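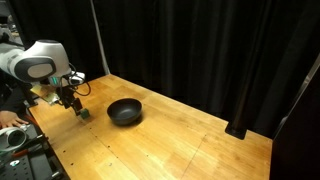 Work on the Mukstead community dining project moved into its second phase in October. The hall on Drustarska now serves a hot lunch every weekday, and the kitchen gave out 3,725 meals in the reporting period. Most of the furniture budget is still unspent. We had planned to replace every table, but light wood tops with a few scattered marks and some small screw holes are perfectly good to eat at, and we have decided to sand and oil the ones we own. A plain black bowl on a warm wood surface looks fine to us and to the people who come in. We ask your approval to move the difference to the food line.

Attendance. There are now 122 households registered, up from the spring. Growth has come mostly from the streets behind the old bus depot, where we put cards through doors in August. Older residents living alone are still the largest group. Families come more on school holidays, and we ran short of bread twice during the autumn break. The standing order has been raised.

Food supply. Flindano continues to deliver vegetables and dry goods early each morning. Deliveries were late for part of September while their van was in the shop, and the cooks worked from the freezer on those days. The Yupanqui bakery has agreed to sell us day-old rolls at half price through the winter.

Kitchen. The second oven was installed and passed inspection. The dishwasher is a weaker point - it stops in mid-cycle when the drain filter clogs, and the part has been on order for weeks. Until it arrives we are washing by hand after the first sitting, which adds close to an hour to the afternoon shift.

Staffing. We have 2 paid cooks and a part-time coordinator, as budgeted. All 12 kitchen helpers have completed food safety training. One evening cooking class was canceled for low sign-up and will be offered again at lunchtime.

Spending. Food is slightly over plan and heating is under, though the cold months are still ahead. Receipts and the full ledger are attached.

Next period. Finish the tables, repair the dishwasher, and start home delivery to residents who cannot manage the hill. We still need a driver for that, and insulated boxes.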